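Vanags Center opens its June craft market on the ground floor

The summer craft market is back at Vanags shopping center, and this year it has moved from the upper gallery down to the main hall by the Stornonum entrance. There are 65 stalls, up from 50 last year, and the market keeps the same hours as the center except on Tuesday, when it closes at 3 p.m. for restocking.

Most of the sellers are from the region. Ninari is back with its linen and table textiles, and Flostiletti has taken a double stall for hand-tied paper flowers, which sold out early last summer. Shoppers who spend enough for a market stamp card can trade a full card for a small bouquet at the information desk. Last June the desk handed out 1,203 of them.
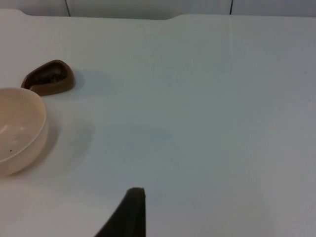
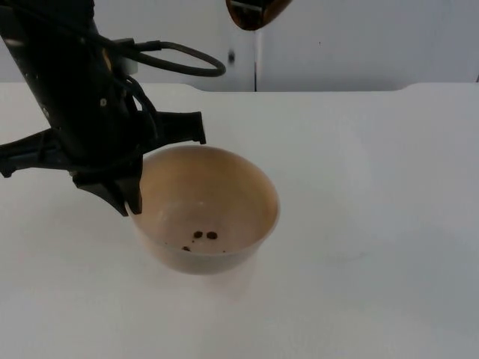
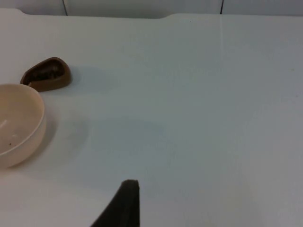

Stallholders who have not yet sent in their display plans should do so before setup begins. Sigita Org, who runs the market floor, asks that plans show the covered table as well as the bare one, with cloth lengths marked. A plain white tabletop like the ones in these pictures suits most goods, and sellers with pale ceramics or undyed wool may want a darker runner down the middle. Cloths must stop short of the floor on the aisle side. Stalls along the wall may use the full depth of the table, but nothing can be pinned or taped to the wall panels.

Power is available at the wall stalls only. If you need a lamp or a card reader charged during the day, write that on your plan and you will be placed accordingly. The center will supply chairs, two to a stall.

Weaving demonstrations with Aigars Vasiliauskas take place every afternoon next to the escalators. They are free and there is no sign-up, but seats are limited and children under eight need an adult with them. He will have a few small looms for people to try.

Parking on the lower level is free for the first two hours during the market. Bring your ticket to the information desk to have it stamped. The elevator on the Stornonum side is the closest one to the hall.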